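Rultent two-arm teaching kit: three months on my bench

I've had the Rultent kit since April, long enough to stop being polite about it, and several of you have written in asking whether it's worth the bother. So this is the long version. If you only want the short one: I like the method a lot, I like the software a fair bit, and I'd happily throw the calibration guide in the canal.

First, what you get. Rultent don't sell arms. You bring your own pair and they send you the teaching handles, a small box that sits between the handles and the arms, the recording software, and a licence for the training side of things. It's built around a way of learning from demonstration that came out of Erell, where the idea is that you don't label anything by hand. You do the job yourself through the handles, over and over, and the software works out where one bit of the job stops and the next begins. Then it learns each bit separately and learns the joins between them as a thing in their own right. The joins are the clever part (more on those in a minute).

Setting up took me most of a weekend. The handles are lovely, really light, and after half an hour I'd stopped thinking about them. The box was less lovely. It wants its own network, it sulks if it doesn't get it, and the only clue is a little light that goes from green to slightly different green. Bautista Bravo, who shares the workshop with me, spotted that one after I'd already reinstalled everything twice. Cheers, Bautista.

Then calibration. The guide is forty pages long and was plainly written by somebody who knew the answer already. Page eleven tells you to do a step that isn't explained until page thirty. Do yourself a favour and read the whole thing with a cup of tea before you touch anything, and write the steps out in your own order. 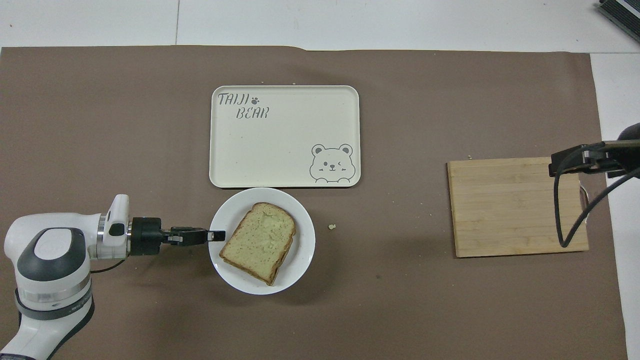 The joins are what I bought the kit for, so I picked a job that's full of them: shifting bread between a plate, a tray and a chopping board with two arms. Picking up a slice is an easy sort of thing to teach if it's always lying square in the same spot, and a right pain if it isn't, so I wanted plenty of starts like this one, slice lying at a slant on the round plate and the left gripper coming in low over the rim to its edge. You've got the winking bear tray just behind it and the bamboo board off to the right with the other gripper over it, and every one of those is a different height and a different surface for the arms to cope with. The older way of doing this learns the whole job as one long movement, and when the first grab is a bit off, everything after it is a bit off too. The Rultent software treats "fingers at the crust" as a join, checks where it has got to, and only then carries on.

Does it work? Mostly, yes! I recorded 228 demonstrations over a few weeks, in short sessions because my shoulders aren't what they were. I trained on all of them, then ran the bread job 1035 times, resetting by hand and moving the slice about between goes. It got all the way through on 912 of those. I ran the one-long-movement version on the same recordings for a while as well and gave up quite early, as it kept closing its fingers on fresh air and then solemnly delivering nothing to the board. I didn't do enough runs to give you a fair number for it, so I won't, but the difference was plain to anyone standing there.

The failures were more interesting than I expected. Very few were at the joins. Most came when the slice was close to the far side of the plate and the gripper had to reach across it, and I'm fairly sure that's my own fault for not recording enough of those. I went back through my demonstrations and I'd hardly done any. The learning can only be as good as what you show it, and I'd shown it what I found comfortable. Next batch, I'm going to draw up a grid and stick to it.

The other lot of failures were crumbs. Old bread sheds, the sheet of brown paper I cover the table with gets gritty, and after enough goes the grip starts to slide. I now wipe the fingertips every twenty runs and it's much better. The manual doesn't mention cleaning at all, and it should.

A few words on the software itself. The playback window is brilliant. You can drag through a recording and see the joins it has found as little coloured ticks, and if you disagree with one you can nudge it. I hardly ever needed to, but it's good to be able to look. What I'd like is a way to nudge the same join across a whole batch at once. At the moment it's one recording at a time, and with a couple of hundred that's an evening gone.

Training is slow if you do it at home. My machine isn't new and a full run took overnight and well into the next morning. You can send it off to Callholm, who host the training for Rultent customers, and that came back before lunch, but you pay by the hour and it's not cheap. I used it twice and went back to overnight.

Support is friendly and a bit patchy. I got a proper, thoughtful answer about gripper force in a day, and I'm still waiting for one about the network light.

I've also had a go on the Lindqvist kit, which a few people asked me to compare. It's cheaper and the set-up is far kinder to beginners. If you've got one arm and a simple job, I'd probably point you there. But it learns the whole movement in one piece, and once I had two arms handing over to each other it fell to bits in just the way I've described.

So who's it for? If you already have a pair of arms and you're curious about the research side, and want something you can poke at and learn from, get it. If you want a finished thing that does a job in a kitchen from day one, hold off for a bit. There's an update promised that lets you mix recordings from different tables, and the forum reckons it'll take up to 2000 demonstrations in one go, where the current one gets grumpy long before that. I'll post again when I've tried it, with fresher bread.

Ease of set-up: 2 out of 5
Handles: 5 out of 5
Software: 4 out of 5
The method itself: 4 and a half out of 5
Calibration guide: canal

Posted 30 July 2018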